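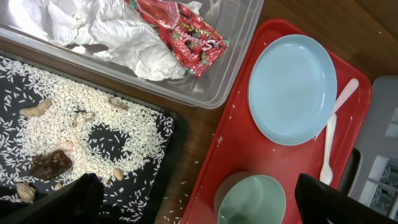 **Dana Whitlock**
*Audio and radio writer*

The storm in the second act of *Ashby* lasts almost four minutes, and I have listened to it more times than I've listened to most albums. It starts as a few drops on a window, builds to a downpour on a tin roof and then drains off into gutters while two sisters argue about a house. I wanted to meet whoever made that rain. She works for Trosurar, the small company behind the series, and she asked that I leave her name out because she likes the listener to think about weather.

"People write in asking which storm we recorded," she told me, delighted. "There was no storm! It was me in my socks, before breakfast."

We talked for most of a Monday in Hernow, where the series is made, and she barely sat down. She would answer half a question, get up, shake something next to my ear and ask what I heard. I was wrong nearly every time, and she was thrilled every time.

She came to the work through theater. In college she ran the sound desk for student plays, using a library of recordings that had 973 clips on it and, as she remembers it, one usable door. "Every house in every play had the same front door. A castle, a trailer, a submarine. After a while the audience started laughing at it, so I brought in a real latch screwed to a plank and did it live from the wings." The laughing stopped, and she was hooked.

I asked why she doesn't just go out and record rain. She does, it turns out to be one of her hobbies, and she keeps almost none of it.

"Real rain on a microphone is a hiss. It's like frying. Your eyes do a lot of the work when you stand in the rain, and radio takes your eyes away. So I have to give you fewer drops than there really are, and let you hear each one land." 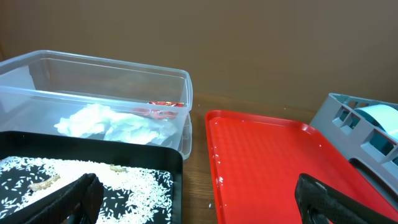 The first thing she teaches new people is to listen for the gaps. A heavy shower has a floor of sound under it, she says, but a light one is mostly silence, and beginners always pour in too much. They get handed a baking tray, a cup of dry rice and an hour alone. Spread the grains unevenly, the way they lie in the black tray here with patches of the bottom showing through, and a slow tilt gives a patter that comes and goes. Cover the whole bottom and it turns into a wave on a beach, "lovely, but now your detective is in the ocean."

Tissue paper gets nearly as much love. Squeezed slowly and very close, it can be a fire in a grate. Squeezed fast it is someone walking through dead leaves, and she once used it for a moth in a lampshade. She demonstrated the moth. I ducked.

Food is a sore point. Celery has stood in for broken bones for so long that she can hear it in other people's shows, and it pulls her right out of the story. For the accident in *Ashby* she tried nine different things and settled on dry pasta inside a wet leather glove. "You have to hear the outside and the inside together. Celery has no outside."

The longest job she's had was a horse. It walks for most of one episode, over gravel, then grass, then a bridge, and the director wanted it to get tired. "Coconut shells can't get tired. I tried! They're such cheerful things." She ended up with two rubber plungers stuffed with cloth, worked for 24 takes until her own arms were worn out, and the last take is the one you hear.
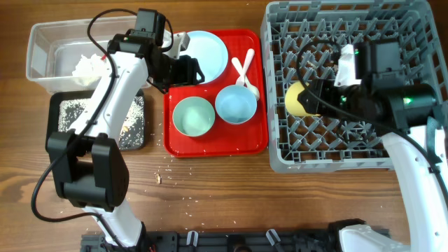 *A black tray with scattered rice, just below a clear plastic bin.*

I wondered if software had made any of this easier. She uses it every day for cutting and for placing a sound in a room, and she has no quarrel with it. What she misses in bought sounds is the acting.

"A cup going down on a table is a line of dialogue. She's angry, or she's hiding that she's angry, or she's just tired and it's a cup. I read the script the way the cast does. I stand where I can see their faces, if they'll let me, and I breathe when they breathe."

The actors notice. During *Grirport*, the harbor serial she finished in March, one of them asked her to come back on a rest day so that they could redo a supper together, spoons and all. It took three hours and runs for roughly a minute on air. She played it for me twice, grinning all the way through. There's a scrape of a bowl just before the father speaks, and I swear you can tell he has already decided to leave.

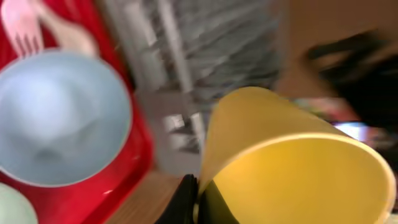

## Trying it at home

"Start with your kitchen, in the dark," she says. Open a drawer, set down a plate, pour some water, and say out loud what each one sounds like before you let yourself remember what it is. Then record the same things on your phone, held close, and play them to someone who wasn't in the room.

She would like beginners to leave thunder alone for a while. Everybody wants thunder first, and the good stuff needs a big sheet of metal and patient neighbors. Footsteps are a better place to begin: pick one pair of shoes, and walk as someone younger than you, then as someone carrying groceries.

Her own next project is snow. She has a bag of cornstarch and a pair of wool mittens, and she isn't happy with the squeak yet.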